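Right, I promised a few of you I'd write up how the switch to growing from saved seed has gone, so settle in with a cup of something. It may take me a few posts to get to the end (you know what I'm like).

For anyone new, hello! I have half a plot on a slope behind the old Bemeck dairy, heavy clay at the bottom and something nearer to dust at the top, and I grow far more beans than any sensible household can eat. I've had it for six years and I'm still finding bits of blue rope in the soil.

Until last November I bought nearly all my seed new every year. Then I sat down one wet evening with the receipts and added them up, and it came to 173 pounds, and that was before the onion sets. I had to go and stand in the kitchen for a bit.

So this has been the year of saved seed. Beans and peas first, as they're the easy ones. You leave the pods on the plant until they're brown and papery and rattle when you shake them, and then you bring them in before the rain does. That really is most of it.

I dried mine on old baking trays on top of the wardrobe in the spare room. They were up there for weeks and I got very fond of the smell – a bit like hay, a bit like the inside of a cupboard at my gran's. If you can dent a bean with your fingernail, it wants longer.

Tomatoes are messier. You squeeze the pulp into a jar with a splash of water and leave it on a windowsill until it goes cloudy and smells dreadful, then rinse it all through a sieve. Do spread them on a plate and not on kitchen roll. I used kitchen roll for the first lot and ended up sowing little squares of it in spring, which did work, I have to say, but it looked very odd in the pots.

Courgettes and squash I got wrong. They cross with each other if you so much as turn your back, and I had two sorts flowering side by side all summer. I've sown the seed anyway out of curiosity, so if I'm posting pictures of something strange and warty in a few months you'll know where it came from.

Lettuce was the nicest surprise! I let one plant bolt because I was too lazy to pull it up, and it went up like a little Christmas tree and covered itself in fluff. I shook it into a paper bag one dry afternoon and got 226 seeds from a single head. Yes, I counted them, on a tray, with a teaspoon and the radio on, and I'd do it again.

Now, the swap. A lot of you asked how it works, as it's the part I've enjoyed most. We have a small one that goes round by post between here, Wernari and Bresis, and each person takes out what they fancy, puts in what they can spare and sends it on. It started with four of us and it's grown a good bit from there, all by word of mouth.

The rules are very relaxed. Name of the plant, year you saved it, and anything the next person ought to know ("tall", "slow to start", "slugs adore this one"). I'd add one of my own, which is to please use a pencil. I've had a whole packet arrive with nothing on it but a lovely purple smudge.
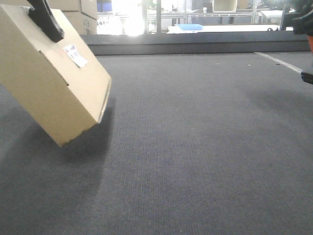
Posting seed is kinder to it than I expected, as long as it's properly dry and you don't seal it up in plastic. I put mine in paper envelopes, then the envelopes in something stiff so they can't be squashed flat in the sorting. Any plain tan cardboard box will do, and one with a slightly scuffed corner and a small white label on its big face will carry a few dozen packets perfectly happily. Save the ones your shopping comes in, and do stick the new address fully over the old one.

What did I take out this time? A climbing bean called Teixeira that I'd never heard of, with a note saying it wants a warm wall and a good deal of patience. I have one of those. I also took some dill, some orange marigolds and a packet marked only "good kale", and I couldn't possibly leave that behind.

As of today, 18/05/2022, the Teixeiras are up and on their second pair of leaves. My own saved peas are already at the top of their sticks, and the parsnips have done nothing whatsoever, but those were bought seed, so I'm choosing to feel smug about it.

If you want to have a go this year, pick one plant now, the healthiest bean you've got, and tie a bit of wool round it so you don't eat it by mistake. I used red wool. Somebody in my house still picked two pods off it, and we've had words.

I'll do a separate post on storing things over winter, as I've got a lot to say about jam jars and mice. Ask me anything in the meantime, though I'll be slow to answer this week – the leeks need moving and it's finally stopped raining.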